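Home Essays Field Notes Archive Subscribe

A pass rate is a property of the test set

Witold Rutkowska

In September a Dravby delivery carrier drove off a curb in Trerneck and came to rest on its side in the road. No one was hurt. The carrier was traveling at walking pace with a load of groceries, the lane was clear when it fell, and a pedestrian pulled it back onto the sidewalk before the remote operator had finished the call to the city. The damage was one wheel hub and one lid hinge.

I worked on the review. I have permission to describe the fault, and the two companies involved have seen this text. The opinions are mine, and neither company shares all of them.

The sequence was short. The carrier was following the sidewalk with the road on its left. Ahead of it was a row of newspaper boxes placed close to the curb. The planner, supplied by Yaman, computed two ways past the boxes: one to the right, on the building side, and one to the left, through the strip between the boxes and the curb edge. The right-hand route was briefly blocked by a person stopping to look at a phone. The planner switched to the left. The strip was narrower than the carrier. The left wheels went over the edge, the center of mass followed, and the stop command arrived after the tilt sensor had already passed its limit.

A planner should never have offered that strip as a route. It did so because the map layer that marks the curb had been overruled by the layer that marks free space. Both layers are built from the same depth camera. The curb layer looks for a sudden drop along a line. The free-space layer looks for anything flat and reachable. A pale curb next to a pale sidewalk, seen in flat light from a camera mounted low, gives a weak edge, and the curb layer reported it with low confidence. The road surface beyond was flat. The free-space layer reported it as flat, and it was correct. The merge rule took the layer with the higher confidence.

Written out like that, the error is plain. A layer that is confident the road is flat has no information on whether the road is at the same height as the sidewalk. The two layers answer different questions, and the merge rule treated them as two votes on one question. The fix was to let a weak curb report veto a strong free-space report, and to require the carrier to slow down until the disagreement clears. That change took less than a day to write.

The second fault was delay. The loop from camera to wheel command had been measured at 120 milliseconds on the bench. On the street, with the operator video link active, it was longer, and the stopping distance had been calculated from the bench number. I regard this as the more ordinary of the two mistakes. Every team I have worked with has at some time used a bench latency in a street calculation. It should be caught by a checklist, and there is now an item for it on Dravby's.

What I want to argue about is the third item in the review, which is listed there under process and takes up a quarter of a page.

Before release, the software had been run through a simulated test set in Bradier, a street simulator that both companies use. The set contained 2,195 runs. The carrier completed 1,974 of them without a recorded fault. The remaining runs were examined, sorted into causes and, for the most part, explained. Many were cases where the simulated pedestrian walked through the carrier. The release note gave the pass rate as a percentage to one decimal place, and the people who approved the release read the percentage.

After the incident we went back and asked a different question of the same logs. In how many of the completed runs did the carrier come close enough to a curb for the curb layer to affect its choice of path? In 1,613 of the completed runs it did not. The sidewalks in those runs were wide, the route ran down the middle, and the curb could have been deleted from the world with no change in the result. Those runs tested wheel control, goal following and the avoidance of walking figures. They were useful runs. As evidence on curb handling they had no weight at all, and they were counted in the same total as the ones that did.

The remainder was better than nothing. But when we looked at the conditions, most of them had strong side light, which throws a shadow in the gutter and gives the depth and color channels an edge to agree on. Few had an obstacle that stood near the curb and left a gap on the street side. Almost none had the two together. The street in Trerneck had the two together, and so does every downtown block I can think of that still has newspaper boxes.

The usual response to this is to add the missing case. Dravby did so, and was right to. The new test places a tight row of boxes at varying distances from the curb, varies the light, and blocks the building side at an inconvenient moment. The old software fails it often. The new software passes. A regression test of this kind should exist within a week of any incident, and I have no objection to it.

My objection is to what happens next, which is that the new runs are added to the total. The percentage is recomputed and printed in the next release note. The test set has grown by one known failure, and the number is read as if it had become a better estimate of how the carrier will behave on a street. It has not been an estimate of that at any point. A pass rate over a set of scenes chosen by engineers describes the scenes and the engineers. If I add a thousand runs on an empty plaza, the number goes up and the carrier is the same.

Three changes would help, in my view. None is expensive.

First, stop publishing a single rate. Report results per hazard: curb, obstacle, crossing, slope, surface, loss of position. For each hazard, state how many runs exercised the code that handles it. This can be measured from the logs without any new simulation. If the hazard was present in the scene but never affected the path, the run should not appear in that row.

Second, record disagreements between layers as faults even when the run ends well. In the Bradier logs the merge rule had chosen free space over a weak curb report many times before September. In each of those runs the carrier happened to have another reason to stay on the sidewalk. The run was marked complete and the log was compressed and stored. The fault that put the carrier in the road was sitting in runs marked as passes. A test that checks only arrival will keep hiding this kind of thing.

Third, give scene layout to someone who did not write the planner. Engineers who know how a planner works place objects where the planner will find them interesting, which usually means in the middle of the path. Street furniture in a real city is placed by people thinking about car doors, drainage and where the old bolts are. It ends up along the curb, at odd spacings, with poles behind it. A person with a municipal drawing and no knowledge of the software will produce a harder test than I will.

I have heard two arguments against. One is that customers and city officials want one number. I accept that they ask for one. They also ask for a delivery time, and Dravby gives them a range. A table with six rows is within the ability of any transportation department. The other argument is that simulation is cheap and imperfect, that everyone knows it, and that the real evidence comes from supervised street trials. This would persuade me more if the supervised trials had been longer. They were shortened for the Trerneck release, and the reason recorded in the minutes was the high pass rate in simulation.

I should say where simulation did its job. We reproduced the fall in Bradier on the second attempt, using the recorded path and a low camera. We could then move the boxes, change the light, and watch the confidence of each layer as the gap closed. No one had to stand in a road. The simulator had been able to show us this fault for as long as we had owned it. Its sidewalks have joints and stains and dead leaves, its curbs are pale and smooth, and its street furniture sits where a city would put it. Our route through that block kept to the far side of the pavement.
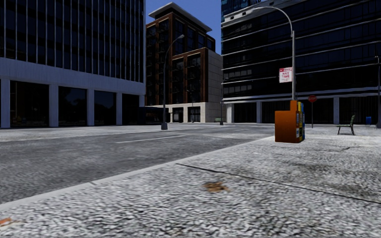 The revised software has been back on the street since the winter, at reduced speed and with the operator limited to fewer carriers at a time. I would keep both limits in place until the per-hazard table exists. Dravby has agreed to produce one for the next release. Yaman has asked for more time to consider the row on layer disagreement, and that row is the one I would read first.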